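Search articles
Enter keyword
Go

The Pry Bar With the Chipped Corner

How one nicked piece of steel unraveled a long run of break-ins along the Stokska River

Aug 28, 2023

The back door at Turunen Music still has the scar. It sits at waist height on the strike side, a dent no longer than a thumbnail, and the shop has painted over it twice without filling it in. Regulars ask to see it. I asked to see it too, and I'm glad I did, because that dent is one of the best pieces of police work I've come across in years of writing about crime in this part of the state.

The burglary itself was nothing special. In April of last year someone forced the door after midnight and left with eleven violins, a cash box and a cello case with no cello in it. Bekport police took the report, dusted the counter and found the usual mess of customer prints. The alarm had been down for a week waiting on a part. Most cases like that go into a drawer, and the owners of the shop had more or less accepted it.

But the evidence technician who came out that morning did something extra. She mixed up a little tub of silicone, pressed it into the dent and let it set while she drank a coffee from the bakery next door. The cast went into an envelope. Under a microscope it showed a row of fine parallel scratches and, at one end, a small crescent where the edge of the tool had chipped.

I love this stuff! A pry bar comes off the grinder with its own pattern of tiny ridges, and then it goes out into the world and gets dropped on concrete, and the pattern changes again. Push it hard into a metal plate and it can leave a record behind. Examiners argue about how much weight to give that record in court (there's a real debate, and defense attorneys are right to press it), but as a way of telling detectives which cases belong together it can be wonderful.

By summer there were four casts with the same crescent. One came from a dental office, one from a camera repair place and one from a marine supply store clear across the river. Nobody had linked them, and you can see why. The stolen goods had nothing in common and the jobs were spread over three police departments that still kept their property reports in three different formats. 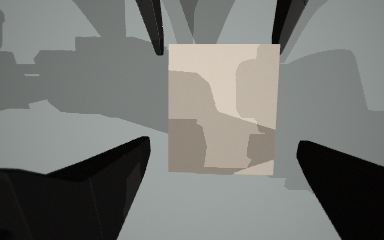 A beige block and black gripper fingers, in a computer rendering.

Getting those departments to talk was the slow part. A records clerk in Bekport spent most of the fall retyping old burglary reports into a single list, 2,407 of them, with a column for how each door had been opened. It sounds dull, and she told me it was. She also told me she started dreaming about deadbolts. When she sorted the column, a line of jobs popped out that all read nearly the same way: rear door, strike side, one push, out in minutes. They ran up and down the river road like beads.

Detectives drew the route on a paper map and noticed that it bent around one spot. Ferkik Self Storage sits on the old cannery lot, a little off the road, with a gate code and no overnight staff. The gate keeps a log. Two codes had been used in the small hours after job after job, and both belonged to the same renter.

The search warrant took in three units. I've read the inventory, all 2,767 items of it, and it's a strange and gripping document. There are dental drills listed next to outboard propellers. There's a stuffed pike. There's a box described only as "keys, misc., heavy." And on the fourth page, between a work light and a pair of gloves, is a pry bar, 18 inches, blue paint, chip at one corner.

The lab's comparison was careful and the report is full of cautious language, as it should be. It said the bar was consistent with the marks on all four casts. Together with the gate log and the property in the units, that was plenty. Two men pleaded guilty to a long list of counts before a jury was ever picked, and a third case is still working its way through the county court.

What happened next may be my favorite part. The department laid everything out on folding tables in the high school gym and opened the doors to anyone with a receipt, a serial number or a decent photo. People drove in from towns I had to look up. One man recognized his late father's tackle box by a sticker on the lid and had to go sit in the bleachers for a while. So far 1,621 items have gone home, and the rest are in a locked room behind the station, where you can still make an appointment to look.

Turunen Music got nine of its eleven violins. Two had cracked pegs, all of them needed strings, and one is back in the hands of the middle schooler who had been renting it — she plays second chair now. The empty cello case came back as well. It's hanging over the register.

The shop has a new steel door, with a guard plate over the latch. The old door was moved to the workshop in back, dent and all, and they keep a hook on it for aprons.

Related stories
Inside the county's night court
What a gate log can and can't tell you
Marking your tools so they come home
The river road patrol, mile by mile

Contact us | Copyright 2023. All rights reserved. | Back to top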